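Unit 4: Desk Layout and Small Storage

Read pages 1 to 9 of the Allcombe packet before class. Bring your floor plan from October.

A desk surface works best when the items used every hour stay on it and the rest goes in a drawer. Pens and pencils usually stay. Put the holder toward the back, within arm's reach, and leave the front clear for paper. 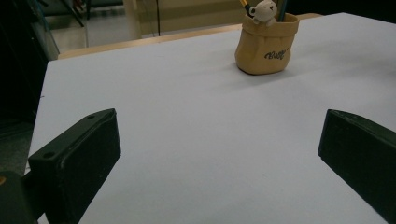
Fig. 3. Tan bag-shaped pen holder with bear figurine, pencil and pen, on a pale tabletop.

Shape matters when you choose a holder. A flat base stands steady. A folded rim takes up a little of the opening, so allow for that when you decide how many pens to keep out.

Assignment: draw your own desk from above and mark where the pen holder goes. Limit 300 words of notes. Due 4th May.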